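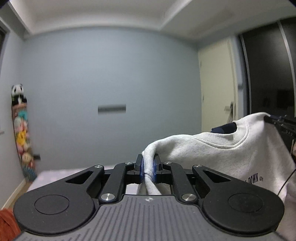 The sweatshirt in question, cream with the navy at the neck

How do I fold thick crewneck sweatshirts so they stay folded?

Posted by Pekdale

Hi everyone, long-time reader and first-time poster, so please be kind if this has been covered before (I did search, and mostly found advice on T-shirts and fitted sheets, both of which I have more or less made my peace with).

My trouble is sweatshirts. The off-white one with the black lettering is the worst of the lot, but I have a whole shelf of the things, and every one of them is soft and fleecy and thick, and they simply will not lie flat. I fold them the way my mother folded everything, in half down the middle with the sleeves tucked behind and then in half again, and I get a nice square bundle that looks fine for as long as I'm standing there admiring it. Then I put a second one on top and the whole pile starts to lean. By Thursday I have pulled one out from the bottom and the rest are in a heap, and I am back where I started.

The other thing is the neckline. With the pale one, the ribbed collar always ends up bent over on itself, and then the navy part inside pokes out on one side and stays like that when I put it on. And the printing on the front gets a crease straight across it. I don't mind a wrinkle here and there – I am not a fussy person – but it's a favorite and I would like it to last.

My shelf is 15 inches deep and there isn't a free drawer in the house, so please don't tell me to buy a dresser! I would love to know how other people do this. Do you fold, roll, hang? Is there a trick to it? Thank you in advance, and sorry for going on.

Clerkavar

Welcome, and don't apologize, this is just the sort of thing I like to read with my coffee. I worked in the folding room of a uniform laundry for longer than I care to say, and heavy sweatshirts were my least favorite thing to see coming down the table, so you have my sympathy.

I think the fold down the middle is your problem. It puts a thick ridge in the center of the bundle and runs right through the collar, so the neck never gets a chance to lie flat. Try it in thirds and leave the collar alone.

Lay the sweatshirt face down on a bed or a big table and smooth it with your hands from the neck toward the hem. Take your time with this bit. Fleece holds on to every little twist, and if you pick it up by one pinch of cloth and drop it down you will be folding the twist in with everything else. I take hold at both shoulders, give it one good shake, and lay it down from the hem up.

Bring one side in toward the middle, a third of the way across, and lay the sleeve straight down along the body so it points at the hem. Don't let it stick out past the other side. Do the same with the second side. If the sleeves are very bulky, let them lie next to each other instead of on top of each other, which makes a big difference to how level the bundle comes out.

Now fold the hem up to just below the collar, or in thirds again if it's a long one, and turn the whole thing over. The collar should be sitting at the top, round and open. I run a finger around the inside to tuck any lining back down where it belongs. You may still get one soft fold across the lettering depending on how low it's printed, but you can shift the fold up or down a couple of inches to miss most of it.

For the shelf, put the fat folded edge toward you and the loose edges at the back. And keep the piles low! Four is my limit for anything this thick, though my sister goes to six and swears by it (hers lean too, I have seen them).

One last thing, make sure they are dry all the way through the cuffs and the waistband before you put them away. The ribbing holds damp much longer than the rest.

Dorkitz

i just roll mine. fold the arms in, roll from the bottom up, stand them up in a box like burritos. takes 20 seconds. box goes on the shelf. collar does get a bit squashed but it comes out when you wear it

Pekdale

Clerkavar, thank you so much, I did the whole shelf last night after supper and it looks like a store! The thirds really do make a flatter bundle, and the collar on the pale one is sitting nicely. I had to do that one twice – I had the lettering folded right through the middle the first time – but moving the fold up toward the neck sorted it out.

Dorkitz, I tried the burritos as well with two of the older gray ones and I quite like them for the car. I don't have a box the right height for the shelf yet but I'm keeping my eyes open.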